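Home | Issues | Authors | Search

3. Glaze wear in household ceramics

3.1 Materials

The pieces in this part of the study came from two small potteries, Susov and Tomlow. Both fire their glazed ware twice and sell mostly to homes within a short drive of the shop. We asked each pottery for pieces from ordinary stock, with no special finish. Siu-fong Lai sorted them by glaze color and set aside any with visible chips. Blue glazes made up the larger share, so most of the results below are for blue ware.

Owners filled out a short form on how each piece was washed and stored. Many had stacked their dishes without a liner, and a few had used scouring powder - a habit that Fang links to early dulling in lead-free glazes.

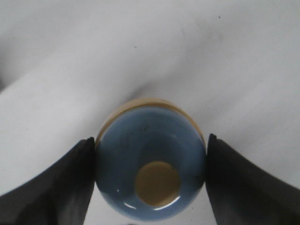

Figure 3. Small round ceramic piece with blue glaze, on white cloth.

3.2 Washing test

Each piece went through 1000 wash cycles in plain water with a mild soap. We checked gloss before the first cycle and again at the end, using the same meter and the same spot on the glaze. Pieces were dried in air overnight before the second reading.

Loss of gloss was greater in the Tomlow ware. The difference was small on flat areas and larger near the rim, where the glaze is thinner. Vernska found the same pattern in tableware from a single kiln, but did not test pieces that had already been in use.

Contact the editors | Copyright the authors | Back to top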